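Why Does a Drink Go Cold? Heat on the Move

Pour a cup of hot cocoa, leave it on the table, and come back later. It will be cooler. Pour a glass of cold milk, leave it next to the cocoa, and it will get warmer. If you wait long enough, both drinks end up at the same temperature as the room.

On this page you will find out where the heat goes, how it gets there, and how to slow it down.

What is heat?

Everything is made of tiny particles that are too small to see. Water, air, spoons, and your own hand are all made of them. The particles are always moving. In hot things they move fast. In cold things they move more slowly.

Heat is energy that moves from a warmer thing to a cooler thing. Left alone, it goes in that direction. When you hold an ice cube, it may feel as if cold is coming into your hand. What you feel is heat leaving your hand and going into the ice.

Temperature tells you how hot or cold something is. We measure it with a thermometer, in degrees Fahrenheit or degrees Celsius.

Three ways heat travels

Conduction happens when things touch. Put a metal spoon in hot soup and the handle slowly warms up. Fast particles at the hot end bump into their neighbors, and those bump into the next ones, all the way up the spoon. Metal is a good conductor, so heat moves through it quickly. Wood and plastic are poor conductors. That is why many cooking pans have handles made of wood or plastic.

Convection happens in liquids and gases. Air above a hot drink warms up, spreads out, and rises. Cooler air moves in to take its place, and then it warms up too. This keeps carrying heat away from the drink.

Radiation is heat that travels as waves. It does not need anything to travel through. Heat from the sun crosses empty space this way and warms your face on a clear day in February, even when the air is cold.

Steam and evaporation

A hot drink without a lid loses heat in one more way. The fastest particles at the surface escape into the air as water vapor. This is called evaporation. The particles left behind have less energy on average, so the drink gets cooler. Blowing on soup pushes the damp, warm air away and lets more water evaporate. A lid slows all of this down.

The shape of a cup matters as well. A wide bowl has a large surface where heat can escape. A tall, narrow cup has a smaller one. Many cups are wider at the top and narrower at the bottom, which makes them easy to drink from and often easy to stack.

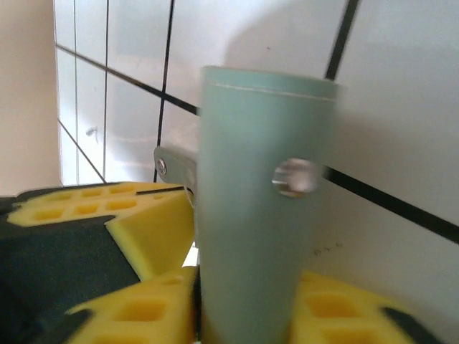 A pale green cup that tapers toward its base.

What is an insulator?

An insulator is a material that heat moves through slowly. Wool, foam, cork, and feathers are good insulators. Most of them have one thing in common: they hold small pockets of air. Still air is a poor conductor, so trapped air helps keep heat where it is.

A winter coat does not make heat. Your body does that, and the coat slows the heat down on its way out. Birds fluff up their feathers in cold weather for the same reason.

Insulators work in both directions. A foam box can keep soup hot, and the same box can keep ice pops frozen.

A vacuum flask works a little differently. It has two walls with almost no air between them. With so few particles in the gap, very little heat can cross by conduction or convection. Many flasks also have a shiny layer that reflects radiation back.

Try it yourself

Ask an adult to help with this test. The water should be warm, not boiling.

You will need:
2 cups that are the same
A thick sock
A kitchen thermometer
A measuring cup
A clock or timer

What to do:
Pull the sock over the outside of one cup.
Pour 235 milliliters of warm tap water into each cup.
Measure the temperature in each cup and write it down.
Wait 40 minutes, then measure again.
Find out how many degrees each cup lost.

Which cup stayed warmer? Try again with a small plate on top of each cup and compare your results.

Words to know

Conductor: a material that heat moves through easily.
Evaporation: when a liquid turns into a gas at its surface.
Insulator: a material that heat moves through slowly.
Particle: a very tiny piece of matter.
Vacuum: a space with almost nothing in it, not even air.

Next in this series: Why Does Ice Float?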